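## Kitchen storage: what we changed on the worktop, and what stays

The Cernia kitchen refit reached its second stage in September. Stage one dealt with the wall cabinets and the sink. Stage two covers the loose items that live on the worktop: racks, trays, crates and stands. Members who use the shared kitchen at Macaraeg House should read this before the next booking, as several items now have set positions.

The old layout had grown by accident. Plates were stacked flat beside the sink, mugs went upside down on a towel, and vegetables sat in whatever bowl was free. A stack of flat plates dries slowly on the inner faces, and the bottom plate has to be lifted out from under the rest. Mugs left rim-down on cloth hold moist air inside. Both problems are fixed by storing the pieces so that air can reach all sides.

We set a budget of 2000 for the whole stage and spent 1273, delivery included. The largest single line was 623 for shelving from Zondar, which goes under the worktop and will be covered in the next issue. The smaller pieces came out of what was left. Zovgate supplied the finishing oil.

For plates, the standard is now an upright rack with wooden pegs. Load from the back, one plate per gap, all facing the same way. Wide-rimmed plates need more clearance than flat ones; if two rims touch, skip a gap. Serving plates may lie flat on the table during use but go back to the rack once dry. Heavy stoneware stays in the lower cabinet — the pegs are light and will work loose under side load.

For mugs, use the mug tree. Hang each one by the handle, and fill opposite sides in turn so that the weight stays over the base. Thick handles with a narrow opening may not pass over the dowel. Don't force them; those mugs go on the shelf.

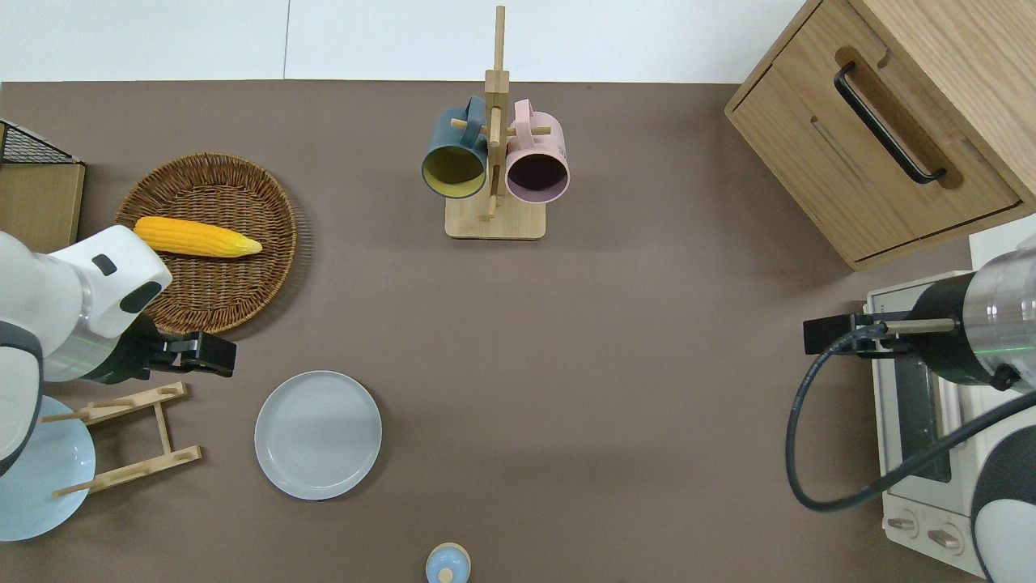
Produce that will be used the same day can sit in a woven tray. Corn, squash and onions are all suitable. Wicker lets air through from underneath, and it is shallow enough that nothing gets buried. It is a poor choice for soft fruit, which stains the weave, and for anything that has just been rinsed. Shake out the tray after use and wipe it with a barely damp cloth. Loose fibers at the rim can be trimmed with scissors. Please don't pull them, as this opens the weave further down.

Crates with mesh panels are for dry goods in their own packaging. Keep the mesh side clear of the wall. Flour and sugar still belong in the sealed tins.

A few points on care of bare wood, which now makes up most of the worktop storage:

- No soaking and no dishwasher. Wipe, then air dry standing up.
- Oil twice a year. Apply a thin coat, wait 40 minutes, and wipe off the excess.
- Check dowels and pegs for movement when oiling. A loose one can be reset with wood glue and left overnight.
- Dark spots at the base of a post mean standing water. Sand lightly along the grain and re-oil once fully dry.

Positions are as follows. Plate rack at the left end, mug tree at the back near the wall, tray and crate behind the rack. The front of the worktop is for preparation and should be cleared at the end of each session. Anyone who needs the full surface may move the pieces to the side table and return them afterward.

Still open is the question of pan lids. The upright rack will take small ones, but the knobs foul the neighboring gap and reduce its capacity. A separate rail inside the cabinet door is being priced, to be paid for from the remaining budget. Measurements of lids kept at Macaraeg House are welcome — outside diameter and knob height are enough. Leave them on the sheet by the kitchen door.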